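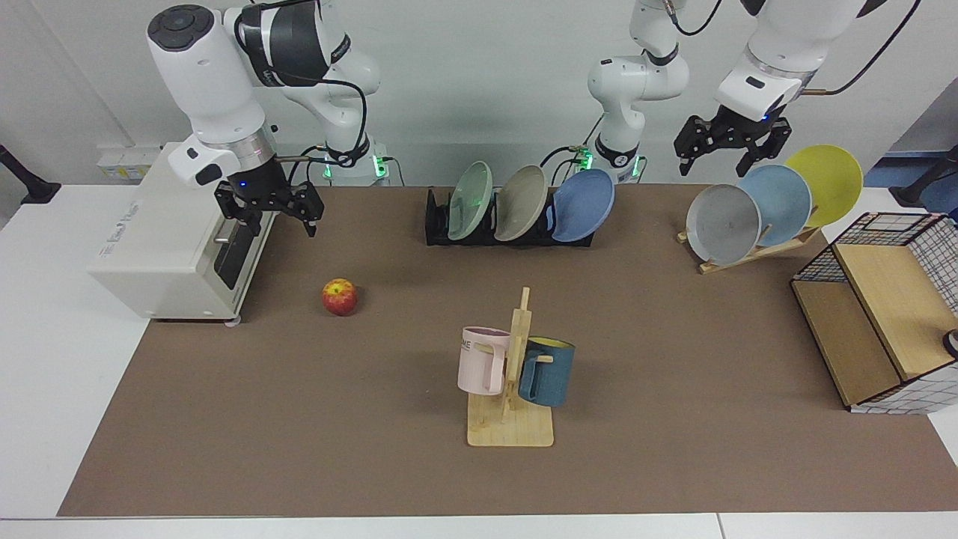 May, evening

Kitchen table build, still going. Kept both arms on today and moved everything over to the big brown mat, which I should have done weeks ago. The white tabletop was throwing glare into the overhead camera and Sumaiya had been telling me so since we started (yes, yes).

Plates first. Two racks now, the black dish rack in the middle at the back and the wooden one over on the right. The wooden one is a pain! The plates in it fan out and overlap, so the left gripper has to go for the yellow one at the back before it has any business touching the gray one in front. I put that ordering into the task file by hand for now. Dinesh wants it figured out from the camera, and he's welcome to try.

Mug tree is the same story. The pink mug hangs with its handle toward the post, so I'm grabbing by the rim. Rim grasp on the teal one too, to keep it the same — we can get fancy later.

Finger gap was drifting again on the right gripper. Re-zeroed it, then cut the closing speed to 111 in the Zosley config. It was 200 before, way too snappy for anything ceramic.

Calibration file is the one ending in 262. Don't load the older one, Asanka, it still has the table height from before the mat.

Apple stays where it is, front and to the right of the little white appliance. It's my reach check for the right arm.

To do:
Longer cable ties for the wrist cables
Ask Vasanthi if the Famwood shelf has scrap for a wider mug tree base
Log folder is at 1,366 files, clear out the junk runs
Back up the task file before Dinesh gets at it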